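# Lever task: pictures from the fault review

Trurnance is our simulated practice setup for the Borkavel arm. The arm has to reach a gray lever mounted on a square plate and move it through its travel. On February 24, 2020 we stopped a batch of simulated runs after the arm's forearm was reported inside the lever bar, and the joint torques went to values the real motors could never produce. The pictures on this page come from the simulator, and the notes cover what failed and what we changed. Hòa Trịnh wrote the fault report at Cemine, and most of the wording below is taken from it.

No hardware was involved. We treat a fault like this as a safety matter anyway, as the same controller is later loaded on the real arm.

**The fixture** 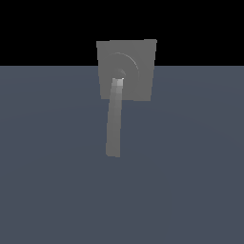

The collision model was the first thing we checked. It is a separate, simpler set of shapes that the physics uses, and it had been exported in July along with the rest of the fixture. The plate matched what is drawn. The lever did not. On screen it runs from the hub down past the bottom edge of the plate and carries on well below it, but the collision shape stopped at the plate. Anything that touched the lower part of the shaft went straight through until it met the short shape higher up. The solver then tried to push the two bodies apart in a single step, and that is where the torque spike came from.

The batch was 98 runs. The spike showed up in 16 of them, all with an approach from underneath.

**Close to the arm**
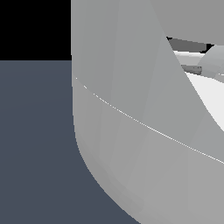 The second problem was in the stop logic. The torque limit was being checked on a filtered signal, and the filter was slow enough that a spike lasting one or two steps was averaged away. The arm should have halted on the first bad reading. It kept following its path for 9 more steps before the limit tripped, and in several runs it never tripped at all.

We now check the raw value as well as the filtered one. Either can stop the arm. The raw limit is set higher, so ordinary contact noise doesn't cause false stops – we had plenty of those in an early version and people began switching the check off, which we don't want to see again.

**Bar, fingers and cube**
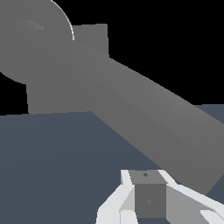

Clearance was the third item on the list. The planner keeps a margin between the arm and anything it isn't supposed to touch, and it reads the size of the fixture from the same export. With the lever recorded too short, the planner believed there was open space where the bar was. It chose paths that a person looking at the view would have turned down right away.

Changes made so far:

- Lever collision shape rebuilt at full length
- Raw torque check added next to the filtered one
- Export now fails if a drawn part and its collision shape differ by more than 2 percent in length
- Runs that end in a torque stop are kept out of the training set until someone has looked at them

Still open: the Đào fixture was exported with the same script and has not been checked yet. Please don't run it with approaches from below until it has been. If you have older results from Trurnance that used the July export, treat the success rate as unknown and rerun them. The corrected fixture has the same name as the old one, so clear your local copy first.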